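Student work > Home and Living > Term 2 reports > Tea tray project

A Tray for a Small Kitchen: Grouping Everyday Things

Project report, Teuber unit, Home and Living

Background

The Teuber unit asks each student to pick one surface at home and find out whether the things on it could be kept together on a tray. I chose the end of the kitchen bench where we make tea. It collects a lot. By the end of a normal weekday there are mugs, a sugar bowl, mail, and usually a toy or two that my younger brother has left behind.

My question was whether one tray could hold what we use every day and still be easy to lift and wipe under. I also wanted to know if colour made any difference to whether people put things back.

Method

I started with a list. For two weeks in May I wrote down what was on the bench at 7 in the morning and again after dinner. The kettle was on every list. The rest changed from day to day.

I then compared two trays. The first was a deep one from Viken with handles at both ends. It was hard to reach into and I gave up on it after a few days. The second was a shallow one with a low edge, and that is the one I used for the rest of the project.

Before trying it on the bench I worked out layouts on a table with smaller stand-in pieces. This meant I could move things without getting in anybody's way at breakfast. I used the same rule each time: the kettle goes at one end, small things go in front of it, and long things lie lengthwise in what space is left.

The shallow tray is a terracotta orange, and the white kettle shows up well against it. With the kettle towards the left end, the green-and-white cube fits in front and the yellow toy corn can take up the right half. I kept this layout as my main one.

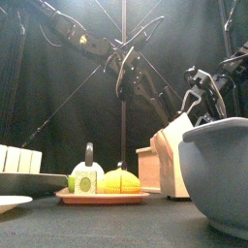

Results

The lengthwise rule was the most useful part. When I turned long pieces across the tray they stuck out over the edge and got knocked. Lying lengthwise they stayed put, and the kettle could be lifted straight up by its handle.

Small things were more of a problem. Anything put beside the kettle tended to get pushed further along until it was in a corner. On the real bench the same thing happened with the sugar spoons. I tried a little dish for them, which helped, but it used up space.

On colour, I can't say much. My family said they liked the orange because they could find it, but they also put things back on the Viken tray when it was out. I would need a longer trial to tell.

Problems

My first list mixed up things that live on the bench with things that were only passing through. I had to go back and mark them separately, and a few entries were too vague to use. I also forgot to measure the bench until the second week.

What I would change

I would try the tray on the other side of the sink, closer to the power point, so the kettle doesn't have to travel as far. I would also ask each person in the house to set out the tray their own way before showing them mine.

The tray is still on our bench. The mail now goes in a drawer.

Clatov College student projects | Contact the library | Back to top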